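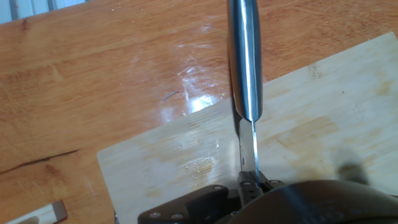 A gripper holding a kitchen knife at the cutting board, Parsons workroom.

About Steltero

Steltero helps schools, training kitchens and small food businesses plan and pay for robotic equipment. We work with the people who have to write the request, defend the budget and live with the machine once it is bolted down. We do not build robots, and we do not take commissions from those who do. Our fees come from the organizations that hire us and are stated in writing before work begins.

Our office and workroom are in Parsons. A second, smaller office in Erau serves clients who would otherwise have a long drive to see us.

What We Do

Most clients come to us with a price from a supplier and a date by which money must be committed. We begin with the task. Our staff visit the site, watch the work as it is done now, and write down what a machine would have to pick up, hold, move and put back. Kitchen tools receive particular attention. A smooth metal handle, a narrow blade and a board that can shift on a table each place demands on a gripper, and those demands affect which equipment belongs on the list.

From these notes we prepare an equipment plan. It sets out the arm, the gripper and its fingers, the mounting, the guarding, the power supply and the floor space, with a separate line for each. It also covers costs that are often left out of a first request: spare fingers, replacement cables, staff training, software renewals and the hours needed to set up a new task. Plans are written for a period of 24 months and may be extended on request.

Clients who want to see a task tried before they buy may reserve time in the Parsons workroom. Sessions use ordinary tables, boards and utensils, and clients are encouraged to bring their own. A site assessment with a written plan is offered at a fixed fee of $3,000. Workroom sessions are billed separately.

The Preltine Budget Method

Preltine is the planning worksheet our staff developed and now use on every project. It divides a purchase into 3 stages: trial, installation and regular use. Each stage has its own spending limit and its own decision point, and a client may stop at the end of any stage without owing us for the next.

The worksheet is provided to every client in an editable form. Many continue to use it after our part is finished — for dishwashers, ovens and delivery carts as well as robots — and we are pleased to see it put to that use.

How We Work

Each project is assigned 2 members of staff, one responsible for the technical plan and one for the budget. Both attend the first site visit. Draft plans are reviewed with the client before they are final, and any change in price between draft and final is shown on its own page.

We ask suppliers for itemized quotations and share them with the client in full. Where a hand tool or a simple fixture would do the job at a lower cost, our report will say so. Safety review is part of every plan that involves blades, heat or shared work areas, and it is not offered as an optional extra.

Visiting and Contact

The Parsons workroom is open to prospective clients by appointment on Thursday afternoons. Groups should tell us in advance how many people will attend and whether they wish to bring their own utensils or materials. Requests for assessments to be completed before the new school year should reach us by the end of April — later requests are placed in the order received. Inquiries may be made at either office.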